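FOR IMMEDIATE RELEASE

Skimodex Opens Its Pistia Charging Table Program to Households and Small Offices

Free planning guide and neighborhood tidy-up evenings begin in June

SKARNLOW – Skimodex, the home organizing company known to many of its neighbors for its closet and pantry work, is very happy to announce that its Pistia program will open to households and small offices all over the Skarnlow area this June. Pistia is devoted to one small corner of daily life that causes a surprising amount of grumbling, the table where the phones, the tablets and all of their chargers end up at the end of the day.

The program grew out of a survey the company ran among its own customers last winter. A total of 688 households answered (thank you again, every one of you!), and 326 of them named charging cables as the thing they most wanted help with, well ahead of the junk drawer and the hall closet. A trial followed in 147 of those homes, and the notes that came back from them shaped nearly every page of the guide being released now. 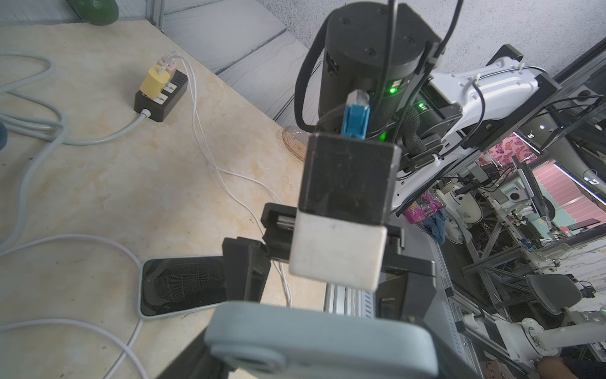

A phone, a power strip and charging cables on a marble-patterned tabletop. Photo: Skimodex

"People apologize to us for their cables before we've even taken our coats off," said Booker Boateng, who founded Skimodex and still makes a good many of the home visits himself. "I always tell them that mine looked just the same for years, and my wife will be glad to confirm it. You buy a new phone, you keep the old charger in case, and then your daughter leaves hers behind when she goes back to school, and before long you have a nest. We love a nest. Give us an hour and a cup of coffee and we'll have it sorted."

A Pistia visit starts with everything being unplugged and laid out in the open. Each cord is matched with the device it belongs to and given a paper label near the plug, and anything that has no partner goes into an envelope with a date on it. The visitor and the family then decide together where the power strip should live, which cords need to reach the edge of the table and which can be gathered up behind it. Frayed cords are set aside for recycling. Skimodex doesn't sell cables or chargers, and customers are never asked to buy new ones. 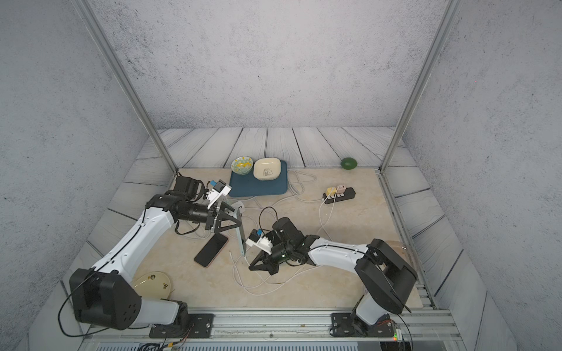
Sharing a table is the subject of the longest chapter in the guide, and it's the one that trial families wrote to us about most often, sometimes at great length and once with a very nice hand-drawn floor plan. Few homes can spare a whole table for electronics, so the same surface has to do for supper, homework and the mail as well. The guide suggests giving the dishes a place of their own, much like the dark blue mat toward the back of the table, where a patterned bowl sits beside a square one with a panda on it, apart from the phone lying left of center. A folded dish towel will do just as nicely if there's no mat in the house.

The guide was edited by Ramasamy, a small design studio that has worked with Skimodex on its printed materials, and it's free to anyone who asks for a copy. Tidy-up evenings will be held every Friday through the month at the Skimodex workroom, and visitors are warmly invited to bring a bag of their own mystery cords. Each evening lasts 2 hours, with coffee and lemon cake for as long as the cake holds out.

Home visits can be booked through the Skimodex office in Skarnlow.

Media contact:
Booker Boateng
Skimodex, Skarnlow

###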